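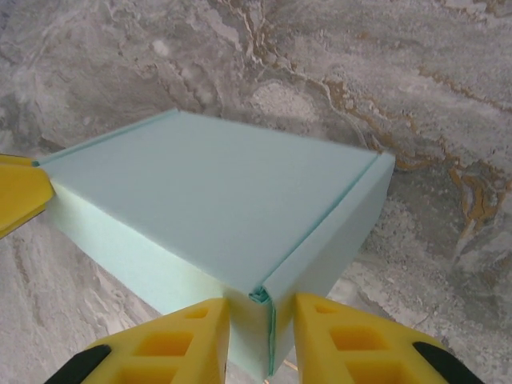
UNIT 4: STUDENT PROJECTS

Chapter 9
What Did the Robot Do?

Robotics clubs love the word "autonomous." It shows up on posters, in grant letters, and in the first minute of nearly every student talk. You should learn to distrust it.

Take the box task used by Mared Dafis in her September project class. A team gets a light cardboard box on a flat surface and a gripper with soft-looking yellow fingers, ribbed with hollow pockets. The fingers have to take hold of the box at a corner, where two sides meet, without crushing the folded seam. A wrist view shows the team what the gripper is facing. It does not show who or what chose the grip.

One team, Gretik, reported 62 good grasps in its first log. A second team, Tretar, reported 59. Those numbers look close enough to call a tie, until you ask how many tries each team made. Gretik made 383. Tretar never wrote its total down, so its score tells us very little. Neither team had agreed ahead of time on what a good grasp was. Is a dented flap a failure? What about a box that slides before it lifts?

You will meet both logs again in Section 9.3, with all their gaps left in. Read them the way you would read an ad for a used car.

Before you go on
Write down your own rule for a successful grasp, in one sentence. Trade rules with a partner and try to find a case that the other person's rule gets wrong. Keep both versions. You will need them for the lab.

9.1 Counting the Tries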